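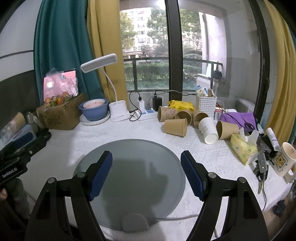 kirkeo_bench
Started on the second gripper for my Pistum build and I'm stuck on the cable. It's a linkage type, black frame, two jaws with ribbed blue pads on the inside faces. The motion is good and the pivots have hardly any play. What I don't like is the wiring on the table. The grey cable comes out of its strain relief and runs right across the white cloth and behind the right-hand jaw, and I keep thinking one bad move and it ends up in the linkage. How are people routing theirs on a home bench? I'd like to do pick and place with paper cups and fruit, nothing heavier.

pruvport85
Get it off the work surface. Mine goes up to a hook over the bench and comes down from above. I used a spring from an old desk lamp and it has been fine since October.

mmlathe
Disagree with going overhead. If the arm rotates at the base you just move the snag to a worse place, up where you aren't looking. Flat to the table edge, two clips, then down the side. Leave a service loop at the base and nowhere else.

pruvport85
Mine rotates and it doesn't snag. Depends how high the hook is.

mmlathe
Also depends how fast you run it. I've seen a hook setup pull a connector clean out of the housing.

kirkeo_bench
The base does rotate, a bit under a full turn. I run it slow. Clips are easy enough to try first. Does anyone have an opinion on the pads? I was going to swap the ribbed ones for flat silicone.

tinwhistle
Keep the ribs. Flat silicone picks up lint off a textured cloth like yours and after a day it grips like paper. I changed back after 293 cycles, going by the log.

Vukčević_fan
Not my experience. Flat pads are better on anything thin walled. Ribs leave lines on a paper cup if your current limit is set too high, and most people's is. I wipe mine with alcohol every morning and I'm past 3,000 cycles on one set.

tinwhistle
Wiping them every morning is the part I didn't want to do.

mmlathe
Set the current limit first, then decide about pads. Start low enough that it drops the cup and bring it up from there.

kirkeo_bench
OK. I'll leave the ribbed pads on, lower the limit and put in two clips along the edge. The hook can wait until I've got shelves up over the bench.

pruvport85
Fine, but put a sleeve on the cable where it goes over the edge. That's where mine wore through — the first one, before the hook.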